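Part 4: Getting your recipes out of the shoebox and into Jirano

Right, you've installed Jirano and made your kitchen profile, so now we come to the bit I like best. I wrote this section after moving my own collection across, all 563 recipes of it, and most of the warnings below are mistakes I made myself. Get a cup of tea and give yourself an evening.

Before you start

You'll need the recipe cards or cuttings, the Jirano app on your phone or tablet, and a pencil. If you're working in the kitchen, clear a decent stretch of worktop and wipe it down first.
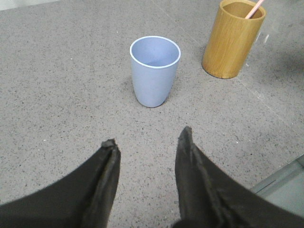 Step 1. Sort the pile

Make one pile for each chapter you think you'll want: soups, bakes, Sunday dinners and so on. Don't fuss over it, you can move a recipe later by holding your finger on the title and dragging it.

Step 2. Create your cookbook

1. Tap New Book and type a name. Mine is called Clustville Suppers, after the street I grew up on.
2. Choose a page style. I use Alow, the plain one with big type, and it's lovely to read from across the hob. Xia is prettier (lots of curly headings!) but it squashes long ingredient lists.
3. Tap Save, then wait for the little green tick.

Caution: don't close the app before the tick shows. I lost a whole chapter of puddings that way.

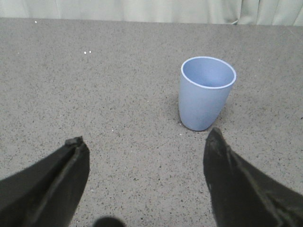
You can change the page style at any time, but your line breaks may shift when you do, so have a quick flick through the longer recipes afterwards.

Step 3. Add a recipe

1. Open your book and tap the plus sign.
2. Lay the card flat and tap Scan. Hold still until it beeps.
3. Read every quantity against the card. Old handwriting confuses it — my gran's sevens came through as ones, and one tablespoon of golden syrup makes a very sad flapjack.
4. Pick Metric or As Written. If you pick As Written, "a cup" stays as "a cup", and you can add a note saying which cup your family meant.
5. Tap Keep.

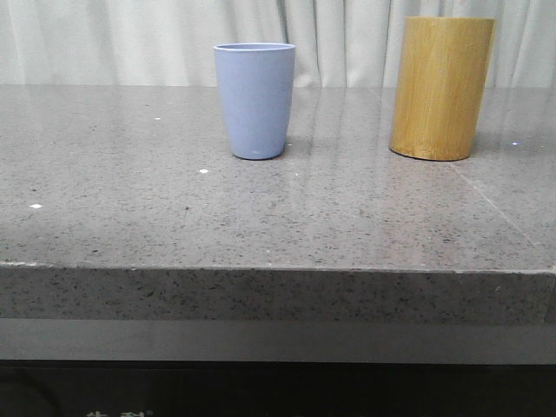

If the scan comes out as gibberish, tap Bin It and type the recipe in by hand. It's often quicker with anything in faded biro, and I typed 67 of mine in the end.

Step 4. Credit the cook

Every recipe has a box marked From. Please fill it in! Līga Krūmiņa gave me her rye bread pudding years ago and I'd written nothing on the card but "nice, use less sugar". I had to ring round half the family to work out who it came from.

Note: the From box prints under the title, so check the spelling, accents and all. Hold down a letter on the keyboard to get the marks.

Step 5. Make a backup

1. Go to Settings, then Copies.
2. Tap Make a Copy and choose where to keep it.
3. Open the copy once to make sure it works.
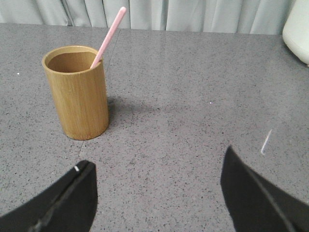 Bamboo cup with a pink stick, on the worktop.

I make a fresh copy whenever I finish a chapter. The app will remind you once a month if you switch on Nudge Me, under the same menu.

Printing is covered in Part 5. A printed book can hold up to 56 recipes in the small size, so if you've got more than that, start thinking about which ones you can bear to leave for volume two.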